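Lasside hand-demo group – minutes of the monthly catch-up
April 2022, back office, written up by me because it was my turn with the notebook 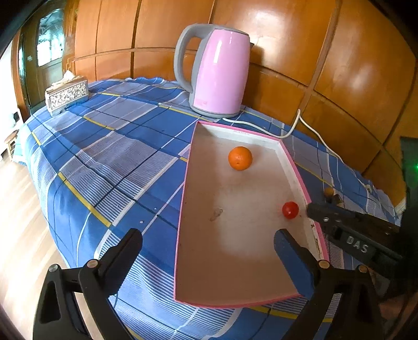 We started late since the previous meeting ran over, so I'm skipping the chit-chat and going straight to what was said. If I've put words in your mouth, shout and I'll fix it before these go in the shared folder.

Last month's minutes
Approved with one change. I had written that the Binar sessions were "finished" and they are not, they're paused. Sorry! The grip pads went soft and we're waiting on new ones.

Where we are with the kitchen-table tasks
We're at 21 usable demonstrations of the fruit task (pick it up, put it down in the tray, let go, back off). The target for this batch was 40, so we're a bit over halfway and I thought that was fine, but the training side would like the rest before they start anything. Fair enough.

Most of the talk was about small round things. An orange is easy, you can come at it from pretty much any side and the fingers find it. Anything the size of a cherry tomato is another story, especially close up against the tray wall, where one finger wants to be exactly where the wall is. I've been coming in along the wall with the fingers lined up front to back, and that goes much better for me. Two people prefer nudging it out to the middle first. We argued about this for a good while – it's a real question, because if half of us nudge and half of us don't, the model gets two different lessons for the same job. Agreed: no nudging in this batch. We'll record nudging as its own task later if Skiltow wants it.

Speed
I got told off for going too fast, and I deserve it. When I watched my own recordings back, the closing part was over before you could really see it. Everybody please slow down for the last bit of the approach, and hold still for a moment with the fingers open at the start and again at the end. No long pauses in the middle though, we had a few last time where somebody stopped to think and the robot learned to stop and think too (it looked very wise, but the fruit stayed where it was).

Two hands or one
Quick one. With two people at the table we keep getting into each other's view. The plan is to say out loud who is going first and for the other person to stay back until the first gripper has let go. We'll try it for a month. There was a suggestion to use tape on the tablecloth to mark each person's side, but we voted that down, the model would just end up looking for tape.

Tablecloths and backgrounds
We keep the plaid one for now. Somebody asked whether all those lines and colors make it too hard, and the answer from the training side was that busy is good as long as it isn't the only cloth we ever use. I'm bringing a plain one from home. Kettles, tissue boxes and so on can stay on the table as clutter, just move them between takes so they don't always stand in the same spot. Cords should be out of the way of your arm. I caught one with my sleeve and had to throw out 3 takes in a row, very annoying.

Remote control sessions
The Salminen arm is back and working, and we had a first go at driving it from the next room. My opinion, for the record: it's a lot more tiring than doing it by hand. You lose the feel of the squeeze and you end up staring at the screen like it owes you money. More than 3 people said the delay bothered them. We'll keep remote sessions short and do the delicate jobs with the hand-held grippers until the delay is sorted out. Lids and drawers are fine for remote.

Labels
Please write the task name the same way every time. "Orange to tray", "orange in tray" and "put orange" are all in the log and they're all the same thing. I'll clean up the old ones this week.

To do
Me: plain tablecloth, clean up the log, type up the no-nudging rule.
Training side: tell us which takes they threw away and why.
Whoever is in first on Friday: charge the grippers and check the pads.
All: finish the fruit batch before anyone opens a new task.

Any other business
The summer schedule came up. August is going to be thin with people away, so we'd like the drawer task done before then. Also, the coffee money tin is empty again – bring change.

Next meeting same place, same time, and I'm passing the notebook to the left.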